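Two arms in the folding room

I have been working at Greltora for a bit more than six years, always in the folding room. We receive used clothes and hotel textiles, we sort them, we fold them, and they go out again in boxes. In May our manager told us that one of the stations would become automatic. Several people asked me since then how it is to work next to robots, so I will try to write it down with patience, as English is my third language.

The station is called Kanum on our schedule. It has two arms, and most of the day it is busy with T-shirts.

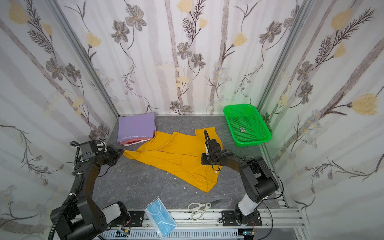
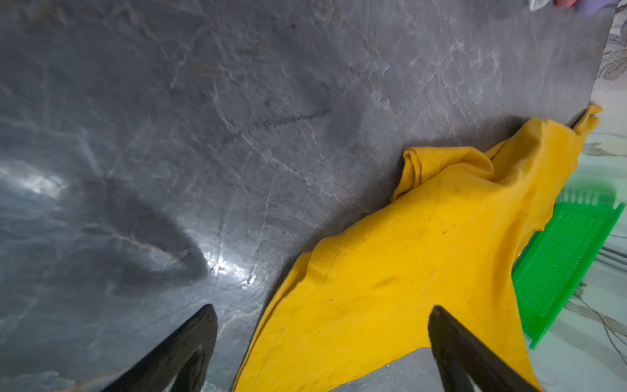
The yellow shirt in both pictures is the kind of piece it gets all day.

What my shift looks like now

Before, there were 14 of us at the long tables and each one folded from six in the morning. Now 11 are still at the tables. The other three, and I am one of them, take turns with the station. Nobody lost the job, I want to say this clearly, but two colleagues asked to move to the sorting hall and one of them is not happy there.

My task is to bring the pieces, to watch, and to take over when the arms cannot find a corner. A shirt which falls with the sleeve inside is difficult for them. For me it is two seconds with the hands. I fold up to 40 pieces in an hour by myself when the fabric is easy, and the station is still slower than this. It does not need a break for lunch, however, and it does not have a painful shoulder. I do have one, the right, and I must admit it has been better this summer.

What I did not expect is how tired I am in the head. When you fold, you can think about your dinner or talk with the person beside you. When you watch a machine, you have to stay with it, and if you look away it is exactly then that it holds a hem and waits.

The talk at the tables

Margarida Matos has the table closest to mine and she trained almost everybody in the room, me also. At the beginning she did not want to come near. Then the technician, Buchanan, asked her to show him how she turns a shirt by the shoulders, and she showed him again and again during one whole afternoon. She told me afterwards that it was the first time somebody at work wrote down what she knows. She also asked if she would be paid more for it. The answer was that it would be discussed, and we are still waiting.

I think this is the real question for us. If we teach the station, it should be counted as a skill. At present our contract says "folding" and nothing else. We have asked for a different job title and for 10 hours of paid training each, and the company agreed to the hours. The title is not decided.

I am on the Sunday shift this week, alone with the arms until lunch. I will ask Margarida to show me the shoulder turn once more before that, because mine still comes out a little crooked on the left side.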